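About the Brekgate Shared Workshop

By Marlene Kuhlmann
January

We started with one long bench, a drill press that pulled to the left and a key that had to be collected from the bakery next door. The bakery has gone, the drill press has been fixed (twice), and the workshop is now open to anyone in the neighborhood who wants to make something and would like a bit of company while they do it. Most of our 20 members came in to repair a chair or build a shelf. A good number of them have since been drawn over to the back room, where the robot people sit, and I'm afraid I am one of them.

The back room's big project is called Odanness. It is a two-armed household robot, and for the most part it lives inside a computer while we save up for the parts. Tudur Bevan built the kitchen it practices in, working at home in the evenings – he gave it a marble-look counter, a good wood floor and pictures on the walls, and he spent far longer on the small jars than any of us had asked him to. We are very fond of that kitchen.

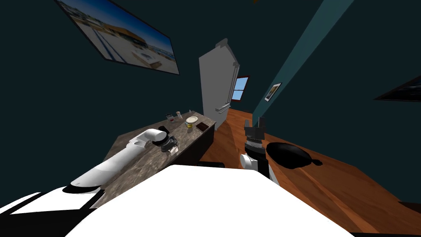

Odanness in Tudur's kitchen, with a frying pan on the floor by the right gripper.

The idea is to let the arms reach and miss and knock things about in the simulated kitchen for as long as they need to, before we spend money on motors. A broken cup costs us nothing there. Joyce Magesa looks after the arm code, which she named Kavum after a card game her family plays, and on Thursday evenings she puts a run up on the wall screen so that everybody can pull up a stool and argue about it. You don't have to know any programming to join in. Some of the best suggestions have come from people who were waiting for glue to dry!
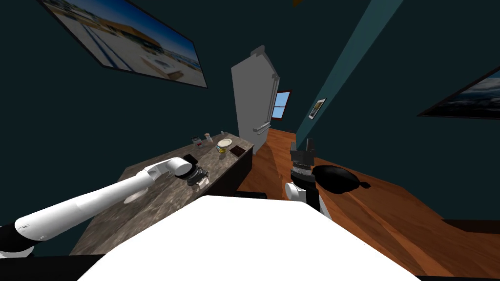 Left arm over the counter, right gripper open above the floor.

Each run gets written up in a notebook as well as saved to the computer, and run 307 has a page all to itself because it was the first one Joyce was willing to show her mother. We also save the close views of the grippers, which look a little bare beside the wide ones, but they are what Maeve Geraghty asks for first when she is working on finger shapes. She draws them on paper, full size, and then cuts them out of card to see how they sit against a real mug.

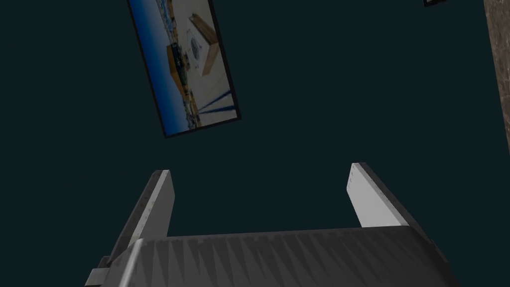 What we are building next

The real arms will come one at a time. Rhun Skyrme has cleared the end of the long bench for the first of them and has been putting together a shoulder mount in his garage, where there is room to swing it. We call the bench end Hashemi, after the name stenciled on the old crate that serves as its step, and new members do tend to go looking for a person.

In the meantime the simulated work carries on. Maeve would like a wider choice of fingertips, and Tudur keeps promising to leave the kitchen alone and then changing it again over the weekend.

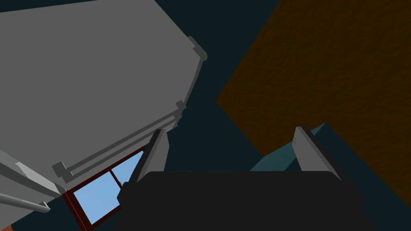
Fingers open, with the window off to the left.

Come and see us

The door is open from 10 in the morning on Thursday, and the kettle goes on shortly after that. Membership is $100 for the year, which covers the hand tools, the bench space and as much scrap wood as you can carry home. If you would like to try the robot side of things, ask for Joyce or for me, and one of us will find you a chair and show you how to start a run. Bring a sweater in the colder months, as the back room takes its time to warm up.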